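The crate from Tredstead showed up on a Monday, and I will admit I circled it for most of the morning with a cup of coffee before I cut the tape. Inside was the Pradier starter kit, which sells for $2413 and promises to have a small shop or a school lab picking things up and putting them down by suppertime. It took us a little longer than that (supper was late), but my goodness, what a pleasant way to spend a day!

The setup guide runs to 352 pages, and I'm happy to say you only need the first chapter -- the rest is for folks who like to tinker. We bolted everything down, ran the cables and started with fruit and a couple of bowls, the sort of first lesson the guide recommends.

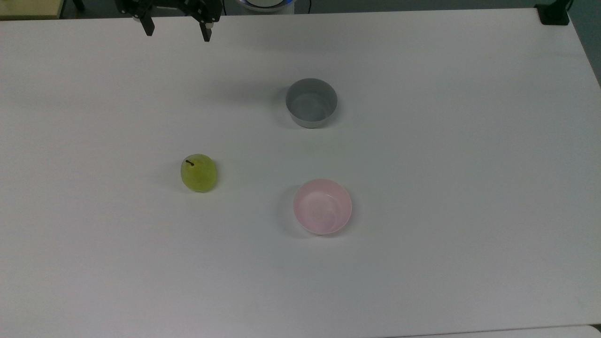
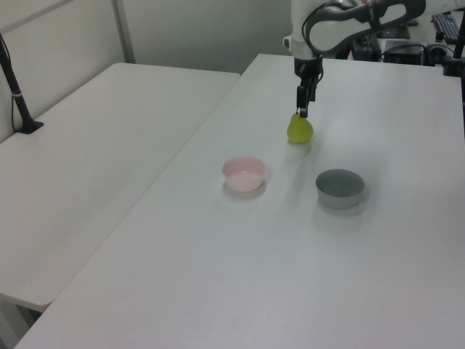

A green pear and two bowls, one pink and one gray.

What won me over was the teaching software, called Staniforth, which lets you type a request in plain words and then asks you, rather politely, whether it understood. There are 580 ready-made tasks in the library, and you can change any of them without writing a line of code. I do wish the stop button had a longer cord, and the phone support line closes at 4 p.m., just when I tend to get stuck. The Vokesness service plan adds $354 a year and covers replacement finger pads, and I'd pay for it if I were buying for a classroom.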